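Print this page | E-mail this chapter

Chapter 4
A Place for Every Tool

Most kitchen work is done standing at one stretch of worktop. What is kept there decides how far the cook has to reach and how often a drawer must be opened with messy hands. In this chapter we look at the storage of small hand tools: spatulas, spoons, whisks and the like.

Tools may be kept in a drawer, on a rail or in an upright holder. A drawer hides them and keeps off dust, but they tangle. A rail needs fixing to the wall. A holder stands on the worktop and can be moved when the surface is wiped down.

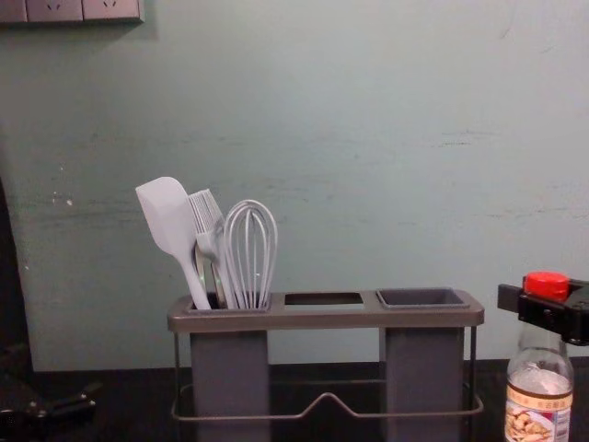 Fig. 4.3 A countertop utensil holder with two deep cups. The left cup is in use.

When choosing a holder, look first at its depth. Long-handled tools tip a shallow pot over. Separate cups let the cook sort tools by task, and a cup that is free can take new ones later. Stand tools with the working end upwards so that each can be told apart at a glance.

Walls behind a worktop pick up scuffs and chips over the years. Svitlana Holovko, in her survey of rented kitchens in Jarnbridge, found most of the marks at the height where tools and pans are put down.

Before reading on, list the tools you used for your last meal and note where each was kept.

Related chapters
Chapter 3: Worktops and Walls
Drawers and Dividers
Washing Up by Hand
The Stasiv Kitchen Plan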